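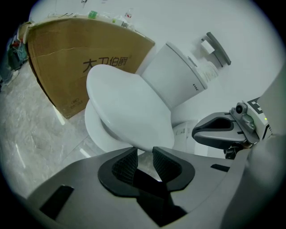

4 Aufgaben im Sanitärraum

Handbuch > Aufnahmebetrieb > Dastedness > Kapitel 4

Handbuch durchsuchen Suchbegriff eingeben Suchen

Das Kapitel gilt für alle Aufnahmen mit den Handgreifern Tirora und mit den Markerhandschuhen Farker in Bädern und Toilettenräumen. Stand der Regeln: 24. Januar 2021. Die allgemeinen Regeln aus Kapitel 2 gelten weiter. Wo sich beide widersprechen, geht Kapitel 4 vor.

4.1 Raum vorbereiten

1. Raum für die Dauer der Aufnahme sperren und das Schild außen an die Tür hängen. Die Tür bleibt unverschlossen.

2. Deckel, Brille, Spültaste und Spülkasten reinigen und trocken nachwischen. Das Reinigungsmittel muss vor Beginn vollständig abgetrocknet sein, auch an der Unterseite des Deckels.

3. Boden auf Nässe prüfen. Polierte Fliesen sind mit feuchten Sohlen sehr glatt. Geschlossene Schuhe mit heller oder dunkler Gummisohle sind zulässig, Hausschuhe und Socken nicht.

4. Kartons, Flaschen und sonstige Gegenstände dürfen im Raum bleiben, wenn sie standsicher sind und nicht im Arbeitsbereich liegen. Der Arbeitsbereich reicht 900 mm vor die Vorderkante der Schüssel.

5. Gegenstände, die im Raum bleiben, während einer Serie nicht umstellen. Wird doch etwas verschoben, Serie beenden und eine neue anlegen.

6. Beleuchtung einschalten und eingeschaltet lassen. Reflexe auf Deckel und Boden sind erlaubt. Ein Wechsel der Helligkeit mitten im Durchgang macht den Durchgang unbrauchbar.

Hinweis: Aufschriften auf Kartons und Geräten müssen nicht abgeklebt werden. Namensschilder, Lieferscheine und Adressaufkleber dagegen entfernen oder abdecken.

4.2 Strom und Kabel

VORSICHT: Steckdosenleisten nie in der Dusche, in der Wanne oder neben einem offenen Abfluss ablegen. Bei Wasser auf dem Boden zuerst den Stromkreis abschalten, dann wischen.

1. Nur Leisten verwenden, die an einem Stromkreis mit Fehlerstromschutz hängen. Prüftaste vor der ersten Serie des Tages drücken.

2. Jedes Kabel vom Stecker bis zum Gerät mit den Augen verfolgen. Beschädigte Isolierung bedeutet: Kabel aussortieren, nicht umwickeln.

3. Kabel, die über den Laufweg führen, mit Gewebeband fixieren oder umlegen. Wer aufnimmt, schaut auf die Hände und nicht auf den Boden - darauf muss sich die zweite Person einstellen.

4. Ladegeräte und Rechner gehören auf die Ablage außerhalb des Arbeitsbereichs. Kabelbündel dort dürfen unordentlich sein, solange nichts auf die Laufseite rutscht.

4.3 Handgreifer Tirora

Die Greifer werden immer paarweise gestartet, auch wenn für die Aufgabe nur eine Hand gebraucht wird. Ein Greifer, der nicht greift, bleibt in der Hand und wird ruhig gehalten. Ablegen auf dem Spülkasten ist nicht gestattet.

1. Beide Greifer einschalten und die Anzeige abwarten. Blinkt sie nach 16 Sekunden noch, Greifer ausschalten und neu starten.

2. Linse und Marker mit dem trockenen Tuch abwischen. Kein Glasreiniger auf den Markern, die Druckfarbe löst sich an.

3. Greifbacken mehrmals ganz öffnen und schließen. Sie müssen ohne Haken laufen. Hängt eine Seite, Gelenk nach Kapitel 7 reinigen.

4. Griffpolster ansehen. Bei Rissen oder glatt geriebenen Stellen tauschen. Ein abgenutztes Polster rutscht auf einem glänzenden Deckel sofort ab, und man gleicht das dann mit Kraft aus.

5. Startposition einnehmen: vor der Schüssel, Backen offen. Position eine kurze Weile halten, dann erst beginnen.

6. Deckel am Rand fassen und in einem Zug bis zum Anschlag führen. Nicht mit den Backen unter den Deckel schlagen und nicht am Scharnier hebeln.

7. Beim Schließen den Deckel bis zum Aufliegen begleiten. Auch Deckel mit Absenkautomatik nicht fallen lassen. Das Geräusch ist kein Problem, der Stoß im Greifer schon.

8. Spültaste mit einer geschlossenen Backe drücken, senkrecht zur Tastenfläche. Schräger Druck verkantet flache Tasten.

Hinweis: Wandhalter für Papier nur anfassen, wenn sie in der Aufgabenliste stehen. Viele sind mit zu kurzen Schrauben befestigt und halten seitlichen Zug nicht aus.

4.4 Markerhandschuhe Farker

1. Hände waschen und abtrocknen, Uhr und Ringe ablegen. Weite Ärmel hochschieben oder mit einem Band festlegen.

2. Handschuhe anziehen und den Gurt über dem Handrücken schließen. Der Würfel darf sich nicht drehen, wenn man ihn leicht anstößt. Er darf aber nicht so fest sitzen, dass die Finger taub werden.

3. Links und rechts nicht vertauschen. Das Verfahren erkennt eine Verwechslung erst bei der Auswertung, und dann ist die ganze Serie verloren.

4. Kopfkamera so neigen, dass beide Hände im Bild sind, wenn sie auf dem Deckel liegen. Bei großen Personen braucht es dafür mehr Neigung, als man zunächst einstellt. Im Vorschaufenster prüfen und nicht schätzen.

5. Über die Schüssel beugen und beide Hände vorn auf den Deckelrand legen. Mit den Händen Kontakt halten, kein Körpergewicht abstützen.

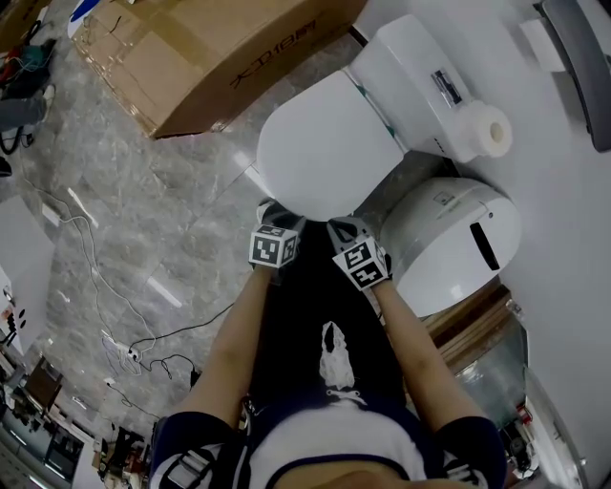
6. Aus dieser Haltung den Durchgang beginnen. Die Würfel zeigen dabei nach oben. Dreht man die Hand beim Anheben ganz um, verliert die Kamera den Marker, also den Deckel lieber von der Seite fassen und das Handgelenk gerade lassen.

7. Kopf während der Bewegung ruhig führen. Ein Blick zur Seite ist zulässig, wenn etwas im Raum es verlangt. Der Durchgang bekommt dann den Vermerk "Blick".

8. Nach jeder Serie beide Handschuhe ausziehen und auf links lüften. Feuchte Handschuhe nicht weitergeben.

WARNUNG: Bei Rückenbeschwerden wird diese Aufgabe nicht ausgeführt. Die gebeugte Haltung ist auf 55 Durchgänge je Person und Tag begrenzt. Nicht gebrauchte Durchgänge werden nicht auf den nächsten Tag übertragen.

4.5 Persönlichkeitsschutz

Aufgenommen wird nur, wer die Erklärung auf Formular Mahlangu unterschrieben hat. Das gilt auch für die zweite Person im Raum, deren Schuhe oder Beine ins Bild geraten können. Spiegel im Blickfeld der Kopfkamera abhängen oder mit mattem Papier verdecken. Bei offener Tür liegt der Nebenraum mit im Bild. Bildschirme, Whiteboards und Unterlagen dort vorher wegdrehen oder wegräumen.

Nimmt jemand die Einwilligung zurück, werden alle Serien dieser Person gesperrt. Eine Begründung wird nicht verlangt. Die Sperrung trägt die Aufnahmeleitung noch am selben Tag ein.

4.6 Abbruch

Den Durchgang sofort abbrechen bei:

- Wasseraustritt an Spülkasten, Schlauch oder Eckventil
- Riss oder Bruch an Deckel oder Keramik
- gelöstem Markerwürfel oder gelockertem Gurt
- Betreten des Raums durch Unbeteiligte
- Schmerzen oder Schwindel

Abgebrochene Durchgänge nicht löschen. Sie werden mit dem Kennzeichen A gespeichert und bei der Auswertung aussortiert. Gebrochene Keramik nur mit schnittfesten Handschuhen anfassen - die Markerhandschuhe schützen dagegen nicht.

4.7 Nach der Aufnahme

1. Deckel schließen, Geräte ausschalten, Akkus entnehmen.

2. Greifbacken und Polster mit Desinfektionstuch abwischen. Marker und Linse dabei aussparen und danach trocken reinigen.

3. Leiste ausstecken, Kabel aufrollen, Klebeband rückstandsfrei vom Boden lösen.

4. Serie im Protokoll eintragen: Raum, Gerätepaar, Aufgabe, Abbrüche. Das Feld "Bemerkung" ist auszufüllen, wenn im Raum etwas verschoben oder getauscht wurde.

5. Schild abnehmen und den Raum wieder freigeben.

Die Reinigung der Gelenke und der Wechsel der Polster stehen in Kapitel 7.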